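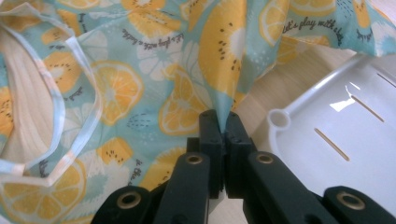
6 min read

The first thing Montri Saengthong did when he took over the folding room at Cullia was bring in better chairs. The second thing, and he is a little shy about claiming credit for it, was to ask the people sitting in those chairs whether they would like to teach a machine to do the part of the job they liked least.

Cullia makes printed fabric goods for kitchens, picnics and children's rooms, and for most of its life it has run on hands. Cloth comes down from the sewing floor in heaps, and somebody has to find a corner, shake it out, turn it the right way and get it flat enough to fold. I spent the better part of a week there in August, and I can tell you that I was hopeless at it. My neighbor at the table could square up a rumpled piece of cotton before I had worked out which side of mine was supposed to face me.

Now a good share of the shift goes to what everybody calls "grip time." You pick up a hand-held gripper, a pair of black fingers worked by a squeeze of the hand, and you do your ordinary job with it while a camera on the tool watches. Pinch, lift, pull, let go. The recordings go off to Darnus, the small automation firm building the folding arms, and a few weeks later the arms come back a little less clumsy than they were. Cullia's goal is 1,000 recordings for each kind of cloth, and the busy prints are said to be the hardest, all those lemons and kiwi slices sliding into one another wherever the fabric bunches up.

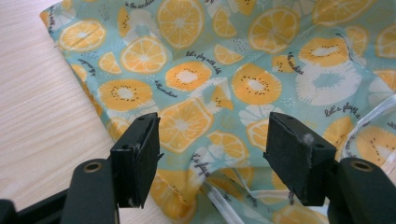

What surprised me was how much talk the work had stirred up. People who have folded for years without saying a word about it have been asked to explain themselves, and they find they have opinions. One woman pinches low and lets the weight of the cloth do the opening. The man across from her thinks this is madness and always goes for the hem. They have been arguing about it, very happily as far as I could tell, since spring — and Darnus wants both versions, so the argument has no reason to end.

Not everyone is so easy about it. The room has 50 people in it, down from 60 before the project began, and although those ten jobs went through retirement and moves to the sewing floor, you don't have to be a suspicious person to notice which way the number is going. A folder with long service told me she was proud of her recordings and slept badly the week she made the first ones. She said both things in the same breath and then offered me half her sandwich.

Montri doesn't brush this off. He came up through the packing line at Schwerdtfeger, the old linen works over in Brikberg, where the new machines arrived one weekend with no warning at all, and he still talks about that Monday-morning feeling — though it was years ago now — as if he had just walked in from it. At Cullia the folders get extra pay for grip time, up to two hours of it in a shift, and they have a written promise that no one will be let go on account of the arms before the agreement comes up for review. After that he can't say, and he told me so plainly.

Meanwhile the wrists are better. That came up in nearly every conversation I had, usually before I'd asked. The arms have taken over the plain towels, the big dull stacks of them that used to fill whole afternoons, and the people who once did that folding now check seams, sort out the mixed orders and handle the awkward pieces with cords and linings that the arms still make a terrible mess of.

On my last afternoon I took a turn with the gripper myself. It is lighter than I expected and much slower than fingers, and you become very aware of your own thumb. I caught a fold, lost it, caught it again and dragged the whole piece sideways across the table. My neighbor watched all this with great patience, and then asked whether I'd mind if she deleted that one.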